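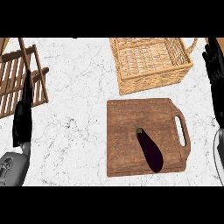
A white marble countertop with gray veining. Polished and honed slabs of this kind are covered by the answers below.

Stone Countertop Care: Frequently Asked Questions
Rolland Stone Supply, Customer Support

Does marble need to be sealed?
Yes. Marble is a calcium carbonate stone with open pores, and an unsealed surface takes up oil and colored liquids quickly. Slabs leave our shop with one coat of Pritex penetrating sealer. A second coat should be applied after installation, once the seam adhesive has cured.

How do I know when to reseal?
Put a tablespoon of water on the surface and leave it for 4 minutes. If the stone under the water has darkened when you wipe it off, the sealer is worn and the area needs a new coat. Test near the sink and next to the range, where wear is fastest. A result from a rarely used corner says little about the rest of the counter.

How is the sealer applied?
Clean the stone and let it dry overnight. Spread a thin, even film with a lint-free cloth, wait for the dwell time printed on the container, and buff off all residue. Sealer left to dry on the surface forms a haze that has to be removed with fresh sealer or mineral spirits. Keep the counter out of use for 2 hours, and keep water off it until the next morning.

Will sealer prevent etching?
No. Etching is a chemical reaction between acid and the stone itself. Lemon juice, vinegar, wine and tomato sauce all leave dull marks, with or without sealer. Sealer only slows staining.

Can etch marks be removed?
Light marks on a honed finish can be rubbed out with a marble polishing powder and a damp cloth. On a polished finish the repaired spot may not match the gloss around it. Deep marks have to be reground. Our service crew starts with a coarse diamond pad and finishes polished tops at 4,000 grit.

What should I clean with every day?
Warm water and a pH-neutral soap. Rinse and dry. Do not use bathroom descaler, glass cleaner containing ammonia, scouring powder or the rough side of a sponge.

How do I treat an oil stain?
Mix baking soda and water to a thick paste, cover the stain, tape plastic wrap over it and leave it for a day. Remove the wrap and let the paste dry fully before lifting it off with a plastic scraper. Old stains often need several rounds. Reseal the spot afterward.

What is the difference between the Iltov and Stirnolska lines?
Thickness and finish. Iltov slabs are 2 cm thick, polished, and need a plywood subtop. Stirnolska slabs are thicker, honed, and can be set directly on level cabinets. Both are natural marble, and veining differs from slab to slab.

Can you match my existing slab?
Sometimes. Bring an offcut or a clear photo taken in daylight. Blocks from the same quarry can differ in background color, so we do not guarantee a match on orders placed after the first delivery.

What does the warranty cover?
Seam failure and cracks caused by fabrication. Etching, stains, chips and damage from cabinet movement are not covered. Claims go to Jennylyn Mercado in the service office and should include the order number and a photo of the affected area.

Is there a charge for a site visit?
The fee is $40 within the delivery area. It is refunded if the fault is found to be covered.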